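发件人:Natalina Fiore
收件列表:karnora-workshop(Karnora 车间讨论列表)
日期:2021年8月20日
主题:Re: [karnora-workshop] 拆机线二期和岗位安排

Mirko,各位:

昨晚下班前看到这封信,当时手上还有一批内存要分完,没回。今天上午又读了一遍,还是有几处想不通,就在原文里逐段写了。有点长,赶时间的可以只看关于工时和培训的两段。

Mirko Bianchini 写道:
> 大家好,借这个列表通报一下 Dantas 项目二期的情况。拆机工位上的
> 机械臂目前已经可以参与台式机主板区域的操作,包括处理器插座附近的
> 取放。我们计划把这个工位并入 Brakdale 的正式流程,逐步把重复性
> 高、附加值低的动作从人工台转移过去。

“附加值低”这个词我想先说一说。在我们这条线上,处理器插座附近的活向来是最不敢交给新人的。内存条拔歪了,多半还能救;硬盘托架掰断一个,库里有替换的。插座里的针脚碰弯一根,那块主板就得从翻新那一栏挪到拆件那一栏,价钱差很多。Faizal 带新人的时候,头一个月只许他们拆侧板、拔线、取硬盘,插座这一块要等他在旁边盯过几轮才放手。现在信里把它归到附加值低的动作里,我不知道这个分类是谁做的,也不知道做分类的人有没有在人工台坐过一个班。

如果分类的依据只是“单次动作用时短”,那我建议换一个依据。松开压杆用时是很短,前面看那一眼用时也短,可那一眼要看的东西很多:有没有前任用户涂得到处都是的硅脂,压杆有没有变形,固定架的边有没有翘,旁边有没有被人塞过不该塞的线。这些判断在工时表上没有单独一行,所以看上去好像不存在。

> 现阶段的方案是:机箱侧放,侧板由人工预先拆除,放到铝型材台面的
> 固定位置。夹具板放在机箱左侧,用于摆放零件。机械臂从上方进入机
> 箱内部作业,腕部带相机。

这一段我没有意见,工位我去看过,站在旁边看了不短的时间,和信里写的一致。要问的是“人工预先拆除”这几个字。侧板谁拆?机箱谁搬?Brakdale 的来货里有一部分机箱的侧板螺丝是滑丝的,有一部分卡扣锈死了,还有一些贴了好几层资产标签要用热风吹开。这些全是人在做,做完了再把机箱放到台面上摆正。夹具板上的零件取下来分到料盒里,也是人在做。二期的流程图里这些步骤画成了一个小方框,写着“准备”。我们人工台上一台机器从头到尾,“准备”和“收尾”加起来占的时间可一点也不少,而且是最费腰的部分。

把中间那段精细的拿走,把前后的搬、拧、撕、扫留下来,对坐在台子边上的人来说,这份工作变成了什么,我希望写方案的人认真想一想。Nidia 上周在茶水间讲过一句话,她说她当初愿意从包装组转过来,就是因为拆机这边要动脑子。

工位上干的活,没去过那边的同事可以看看:黑色机箱侧躺在铝型材台面上,侧板已经拆掉,手臂从上方伸下来,腕部停在主板处理器插座的位置,左边是那块灰色的3D打印夹具板,槽里放着一小块绿色电路板。

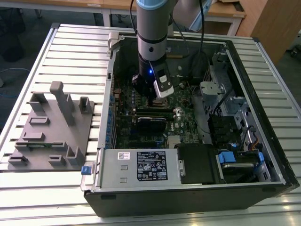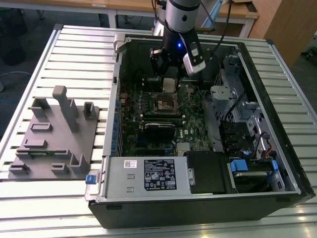
接着说工时。

> 根据一期的记录,Trovumby 方面评估单台工时可以明显下降。到三月
> 为止共有888台机器经过该工位,停机情况在可接受范围内。

888这个数我不怀疑,机器进出都扫码,系统里查得到。我怀疑的是“经过该工位”是什么意思。从头到尾由手臂做完主板区域操作的,算经过;放上去之后手臂停住了,由值班的人伸手接着做完的,算不算经过?放上去试了一下位置,觉得线束挡着,又搬回人工台的,算不算?我问过当时值班的两位同事,两个人的理解不一样。一位说只要扫了码就算,另一位说搬回来的要手动撤销,可他也承认忙起来的时候常常忘。那么这个总数里面混了几种情况,谁也说不清楚,“单台工时下降”就是拿这样一个总数去除出来的。

我请求 Trovumby 那边把记录分成几栏给大家看:手臂独立完成的、人中途接手的、搬回人工台的。接手的那一栏再写上接手的人花了多久。数据要是好看,公布出来对他们自己也有利。要是暂时分不开,那就写明分不开,不要先把“明显下降”写进给 Osvaldo 的汇报里。

还有“可接受范围”。谁接受?停机的时候手臂悬在机箱里面,值班的人要先确认状态,再按规程让它退出来,然后检查零件有没有夹在中间。这段时间里值班的人是不能走开的,人工台上他自己那台机器就摊在那里。工时表上这段算在谁头上?我看到的三月那张表,算在值班人自己的人工台上。所以那个月有几个人的个人效率掉下去了,组长还专门找他们谈过。这件事到现在没有人出来更正。

> 人员方面不会有裁减。原人工台的同事将转为“工位看护”,一人可以
> 照看多个工位,工作强度会比现在轻。

“强度会比现在轻”,请写信的人说明是哪一种强度。手上的力气也许省了一点。可是盯着一个自己不动手的过程,随时准备在它停下来的时候接手,这种累是另外一种。我替过值班,换下来的时候眼睛发酸,脖子是僵的,比自己拆一下午还难受。自己拆的时候节奏在自己手里,想歇一下,把螺丝刀放下,喝口水,再拿起来。看护的时候节奏在机器那里。

再有就是“一人可以照看多个工位”。现在只有一个工位,一个人看一个。多个工位的情况谁试过?两个工位同时停下来,先去哪一个?信里没写,流程图里也没有。我翻了一期的规程,上面写的是“停机后值班人应立即到场”,那是按一个工位写的。规程不改就按多个工位排班,出了事情肯定是值班的人没有“立即到场”。

“不会有裁减”我愿意相信,Osvaldo 在会上也当面讲过。不过请把话讲完整。合同到期不续算不算裁减?我们组里26个人,有6个的合同是明年要续的。看护岗位的级别定在哪里,津贴按拆机员还是按辅助岗,现在的技能津贴保不保留,这些都影响到每个月拿到手的钱。上面这些没有白纸黑字之前,“没有裁减”这四个字管不了多少用。

> 培训将在下个季度开始,每人16小时,内容包括工位操作、异常处理
> 和 Dantas 软件的基本使用。欢迎大家踊跃报名。

16个小时里面,异常处理占多少?我看了附件里的课程表,软件界面占了一大半,异常处理排在最后,和“安全须知”并在一节里。顺序应该倒过来。软件界面点几次就会了,不会的话旁边的人说一句也就会了。异常才是天天要面对的,而且每一种机箱的异常都不一样。线束从硬盘架里绕出来挡在路上怎么办,固定架打开了一半怎么办,零件放进夹具板的槽里放歪了怎么办,这些请找在工位上值过班的人来讲,课时费也请照付。去年那次培训,内容是 Faizal 写的,图是 Nidia 画的,讲课的是外面请来的讲师,署名也是讲师的,这件事组里还记得。

另外,“欢迎踊跃报名”的意思是自愿吗?如果自愿,不报名的人还能不能留在人工台?如果不能,就请直接写成“必须参加”,大家心里有个底,时间也好安排。有孩子要接的同事不可能在下班以后上课,请排在工作时间里。

> 长远来看,技术进步对每个人都是好事,希望大家以开放的心态看待。

这一段我不想多讲。我们这个组里没有谁是反对机器的。电动螺丝刀来的时候大家抢着用,升降台来的时候我第一个签的字,吸尘台装得晚了,还是我们自己催的。这些东西到了手上,人还是那个干活的人,活轻了,手也稳了。现在这个工位是另外一种安排,由它来决定我什么时候该伸手。也许将来会好,我愿意等着看,可是请不要在问题还没有回答的时候先来要求心态。

我也把自己看到的好的地方写出来,免得有人说我只挑毛病。夹具板是有用的。零件有固定的位置放,不会在台面上滚,不会和上一台的混在一起,这个思路人工台完全可以照搬。我和 Nidia 商量过,想给人工台也做几块类似的,尺寸按我们自己的料盒来。台面也比我们的好,铝型材的台子结实,靠垫什么的都可以固定在上面,我们那几张木台子,有一张的腿垫了纸板垫了一年多了。这两样东西不需要等二期,也不需要机械臂,下个月就能做。如果二期的预算里能分一点出来,我想组里对整个项目的看法会好很多。

还有来货的问题。一期放到工位上的机器,据我所知是挑过的,型号相近,外壳完整,里面灰不多。Brakdale 平时收进来的可不是这个样子。学校淘汰的那批,打开来一层毛;工地上收来的那批,里面有沙子;还有的机箱在运输途中压过,放平了四个角都不着地。正式流程里谁来挑?挑出来好放的给工位,不好放的留给人工台,那么人工台的平均用时一定会越来越难看,到年底再拿两边的数字一比,结论就出来了。我在别的厂见过这么比的,所以我现在就把话放在这里:如果要比,请用同一批没有挑过的机器,两边对半分,谁也别先看。

我把希望得到书面答复的几件事重新列一遍,方便 Mirko 转给 Trovumby 和 Osvaldo:

一、那888台的记录按独立完成、中途接手、搬回人工台分开列,接手时间单独写。
二、三月工时表里因为停机被算到个人头上的时间,予以更正,并且通知到本人。
三、看护岗的级别、津贴、合同续签办法,写成文件。
四、多工位看护的规程,在排班之前先写好,先试过。
五、培训课程表重排,异常处理放在前面,由值过班的同事讲,讲课的人要署名,要有课时费,时间在班内。
六、如果要做人工台和工位的对比,来货不挑,办法提前公布。

第二条请优先。那几位同事自己不好意思提,有一位已经因为这个没有拿到当月的奖金。

下次车间会如果这个议题还是排在最后十分钟,我建议干脆单独开一次。上回讲到一半就到点了,夜班的人站在门口等着进来,讲的和听的都很急。Faizal 说他可以把一期的值班日志带来,纸的那本,上面有些东西系统里没有录。

附件里的流程图我打印出来贴在人工台旁边的板子上了,笔挂在边上,谁觉得哪个方框画得不对就直接改在上面。已经有人在“准备”那个框里写了不少字,字迹我认得出来,就不点名了。周转箱后面那一摞空白的夜班也可以用。

Mirko,你要是这几天过来,提前在列表里说一声,最好赶在交班以前,人齐一点。

Natalina Fiore
Brakdale 拆机组,人工台

--
karnora-workshop 邮件列表
回复本信将发送给列表全体成员。退订请联系列表管理员。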